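18 September 2018

The inspector reached the Ratham pumping station an hour before the shift change and signed for the key. The register gave the depth of the well as 300 metres. The contractor, Kanon, had billed for the same depth. The pump had been lowered to it in February and had since raised no water.

She opened the panel, isolated the supply and tested the windings. All 3 phases read the same. The insulation was sound. She restored the supply, ran the motor and wrote down the current, which was too low for a pump under load. The pressure gauge stayed at zero.

The night operator had kept a log. Each page recorded the hours run and the volume delivered to Klinhom, the town down the valley. Hours run stood at 2949. Volume delivered was nil on every page, entered in the same neat hand and initialled. 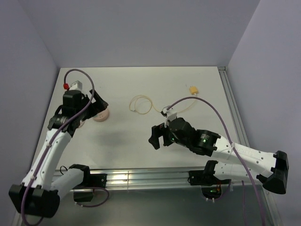
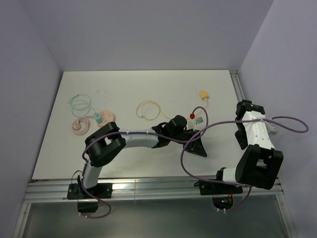
She asked the operator why he had gone on running it. He said the instruction was to run it from dusk until dawn and to record the result. He had done both. No instruction covered the result being nil.

She lowered the dip line. It went slack well short of the figure in the register, and she drew it up and lowered it again. The second reading agreed with the first. The weight came up with dry grit on it.

The form had 2 boxes, one for a fault in the pump and one for a fault in the supply. She read the notes on the back. A well without water was classed as a matter for the survey office at Dullalov, which had closed the year before and whose post was forwarded to the station.

The operator showed her the tray where it was kept. Her own letter announcing the inspection was on top, unopened.

She ticked neither box, signed the form and put it in the tray. At dusk the operator started the motor and turned to a fresh page. She waited until he had written the time, then handed him the key.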